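Washing and keeping denim: your questions
Elsa Keskinen answers the ones that keep coming in

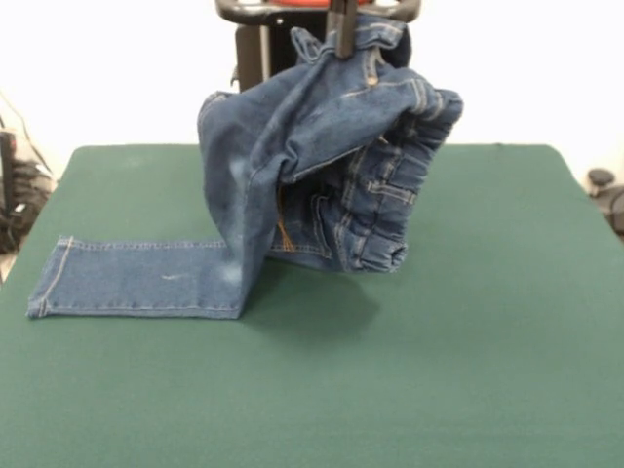
Most advice on jeans is passed along by people who never tested it, and I include some of what I used to say across the counter at Miettinen. So take what follows as one skeptical person's view.

Does putting jeans in the freezer clean them?
No. It makes them cold. Whatever was on the cloth when they went in is on it when they come out, and the smell usually comes back once you've worn them for an hour.

Should I soak new jeans in vinegar to set the color?
People swear by it. I have yet to see it make a difference. Indigo sits mostly on the outside of the yarn and rubs off with wear, and a cup of vinegar doesn't change that. Turn them inside out, wash them cold, and keep them away from white towels the first few times.

How often should I wash them?
When they're dirty. The "never wash" crowd mostly want sharp fades, and they're welcome to them. If you cook, garden or have a dog, you'll be washing sooner than they do.

Is Bosano denim detergent worth the extra money?
I used it for 2 months next to a plain liquid for darks and couldn't tell the legs apart. It smells nice. The label says it "renews" color - I'd like to know how, and my email asking got a coupon back.

What about stretch jeans and elastic waists?
Heat is the real enemy. Skip the dryer, or use the lowest setting and take them out damp. A waistband that has gone slack won't tighten up again, whatever the Zillance spray claims.

But it has 3,961 five-star reviews!
I read a page of them. Several were for a shoe rack.

Can I shrink a pair that's too big?
A little, in cotton, with a hot wash at 60 C. Much of it stretches back out by lunchtime. A tailor is a better bet for the waist.

Do you sell any of the products mentioned?
No. Cirkanix offered to sponsor this page in April and I said no.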